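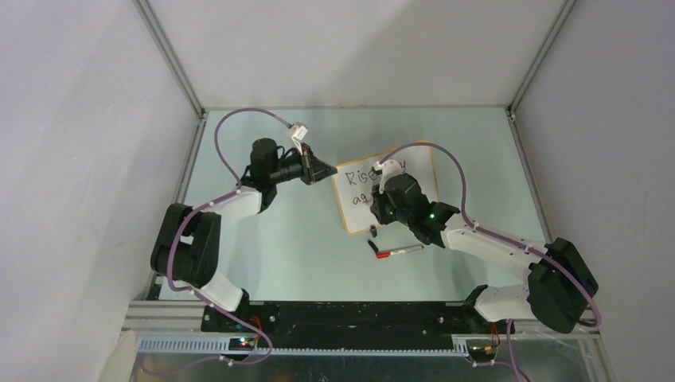
About Skakach

Skakach is a small supplier of whiteboards for schools and home desks. Widad Matar and Thoa Trình started the shop with 90 boards in one rented room, and today we keep 700 in stock. Our tabletop boards stand propped up on the table, so children can write together from both sides. We cut also to your size, from an order of 100 pieces.

Every board is wiped and checked by hand before packing. If a board comes to you with a scratch, please write us and we send a new one. You do not need to return the old.

Our office is open from 9 in the morning. In November the delivery takes a little longer.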